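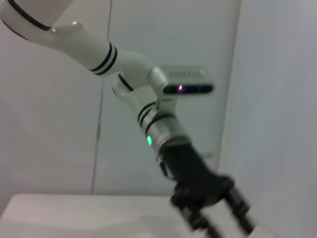
Speaker notes - joke accounts, aggregators and who gets the credit

Open with the screenshot quiz. Put up the joke about the dog and the dishwasher, ask for hands: who has seen it before? Then ask who wrote it. Let the silence sit for a second, it does the work for you.

I love this stuff, so say so up front. I have spent way too many evenings tracing one-liners back to the first person who posted them, and it's as much fun as any detective show (more, if you like spreadsheets).

Slide: the Hemmin thread. Hemmin was a small forum, mostly people goofing off at work, and the format there was great - one person posts a setup, everyone else piles on with punchlines. Sakda Paisan posted the dishwasher line there one June, under his own name. It got two replies. Pause for the laugh.

Next slide: same joke, word for word, on the Clasuvby page. Clasuvby never wrote anything. It cropped out the username, put the text on a yellow background and sent it out before lunch. Point at the crop line. You can still see the bottom of the S!

Then go through the trip it took. Clasuvby to Zuken, where it lost the second comma. Zuken to everywhere. I checked 93 reposts by hand and 90 of them had that missing comma, so we know which copy they came from. This is my favorite part of the whole talk, don't rush it. Read the two versions out loud if the room is awake.

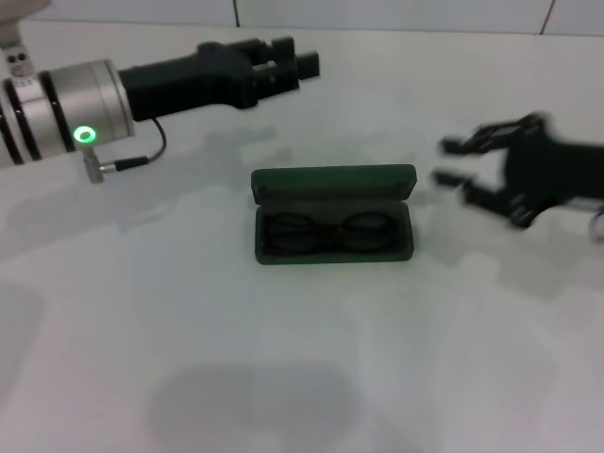
How do you find the first version of a joke?
Search for the oddest phrase in it, in quotes, and sort by oldest. Then try it again with the spelling mistakes you've seen in the reposts, because copies of copies keep their typos.

Someone will bring up parallel thinking. Good, it's a real thing! Two people can land on the same pun about the same news story in the same minute, and topical jokes do this all the time. The dishwasher joke has a dog's name, a brand of cheese and a very strange verb in it. Two people did not both come up with that verb.

Wullemura slide. Keep it short. They ran a joke page too, but they asked first and put the writer's name in the picture itself, big enough to read. Writers started sending them stuff on purpose. Show the three posts I like best and read the one about the parking garage. Skip the long one if we started late.

Sakda's email goes here. He said I could read it. He's more cheerful about the whole thing than I am, and he still posts jokes - show the new one with his name on it.

Questions. Leave the search tips up while people talk, and remember to repeat each question into the mic.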